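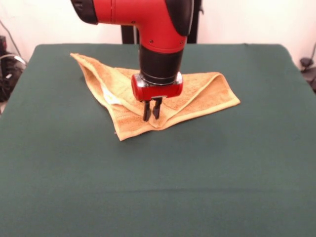

Drying Behaviour of Cotton Terry Towels in Unheated Rooms

Iolo Gittins
Final project report, Textile Care module, Briltham College

1. Aim

The project set out to measure how quickly cotton terry towels lose water when hung indoors without heating, and whether the way a towel is hung has a larger effect than the spin speed used beforehand. The work was done in February, when the test room stayed cool and the outside air was damp on most days.

2. Background

Terry cloth carries loops of yarn on one or both faces. The loops increase the surface area and hold water between them as well as inside the fibre. Water between the loops is removed fairly easily by spinning. Water held in the fibre has to evaporate, and the rate depends on the temperature and humidity of the air next to the cloth and on how often that air is replaced.

A towel folded over a single rail has two layers facing each other with a narrow gap between them. Air in the gap becomes humid and moves slowly. Hanging the same towel over two rails widens the gap. The course notes state that this shortens drying time but give no values.

3. Materials and method

The towels were plain cotton bath towels supplied by Kellis, all from one batch. Each was washed 3 times before testing to remove finishing agents, which can make new cloth repel water. Washing was done in the Humphreys machine in the college laundry room, without softener.

For each run, 4 towels were soaked, spun and weighed, then hung on the rack in the Grurno building. Two were hung over a single rail and two over a pair of rails. Spin speed was either 900 rpm or the machine's lowest setting. Towels were weighed on a bench scale every 50 minutes until two readings in a row agreed. The window was kept closed and the door left ajar.

Relative humidity was read from a wall-mounted dial at each weighing. The dial was not calibrated - its readings were used only to compare one run with another.

4. Results

Spin speed had the larger effect on starting mass. Towels spun at 900 rpm went on to the rack clearly lighter, and this lead was kept throughout. Hanging method had little influence in the first part of each run, when the outer faces were still wet and drying freely. The curves separated later. Single-rail towels slowed down, and the last part to dry was always the inner face just below the fold.

Hems dried after the body of the towel in every run. The hem is several layers thick and has no loops, so its behaviour is closer to that of a heavy flat weave.

5. Sources of error

Handling the towels for weighing opened the fold and let in fresh air, which probably favoured the single-rail group. One run was discarded after the door was found shut. Small differences in towel mass were corrected by expressing water content as a fraction of dry mass.

6. Further work

A repeat with a fan at low speed would show whether air movement removes the difference between the two hanging methods. Waffle-weave towels should be tested on the same rack.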